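Handheld Gripper Capture: Pre-Session and In-Session Inspection
Site: Jorneo, upper floor
Date: 06/07/2023
Inspector: Geeta Ahuja
Session lead: Ignacio Quintana
Task set: Oltier tabletop, two-handed
Result codes: P = pass, C = pass with comment, F = fail, hold the station

Section A. Station and floor

A1. Walkway between stations clear for a person wearing a pack. P
A2. Power strips off the operator's standing area. C
Strips and cords are on the floor beside the round table. Move them to the wall side or cover them before the afternoon block. Assigned to Maximiliano Marín.
A3. Fan stable, cord routed away from feet. C
Same action as A2.
A4. Tabletop objects match the task card, no sharp edges. P
A5. Long hair tied back before the operator leans over the table. F
Loose hair can cover the markers from the head camera and can catch in the fingers. Operator to tie back and restart. Hair ties are in the top drawer at check-in.
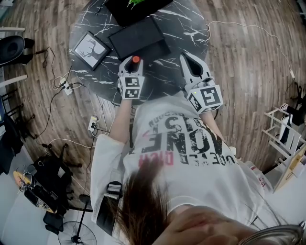 A6. Operator can reach every object on the card without resting weight on the table. P
A7. Table does not rock when pushed by hand at the rim. P

Section B. Grippers

B1. Marker cubes tight, no play when twisted by hand. P
B2. Marker faces clean, corners not lifting. C
Left unit at station 5 has a lifted corner. Replace the print; do not tape over it. Tape glare caused most of the tracking dropouts in the February set.
B3. Finger pads seated, mesh not torn. P
B4. Fingers close fully and spring back without sticking. P
B5. Lens wiped with dry cloth, no smears in the test clip. P
B6. Left and right units assigned in the recorder as held. C
Swapped at one station on first check. Corrected by Yolanda Nieto before recording. The Barow recorder does not flag a swap, so the operator must raise the left hand in the test clip.
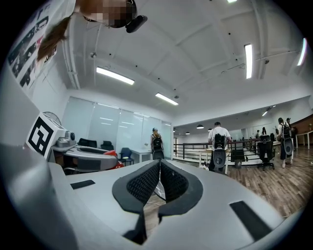

B7. Clocks on head camera and both grippers agree after sync. P

Section C. Packs and operators

C1. Shoulder straps adjusted, no cable hanging below the waist. P
C2. Pack vents not blocked by clothing. P
C3. Operators keep one arm's length from the railing when wearing a pack. C
Floor tape requested. Until it is down, no turning in place next to the railing.
C4. Break taken after each block. P

Section D. Data

D1. Free storage checked before first episode. P
D2. Episodes with a dropped object kept and labeled, not deleted. C
Two operators were deleting them. The training set needs failed grasps. Cosimo Russo to repeat the instruction at the next briefing.
D3. Episode count entered at close. P
Accepted 825, rejected 93. Running total for the task set 2580.

Open items: A2, A3, A5, B2, C3, D2. Reinspect A5 before the station is released.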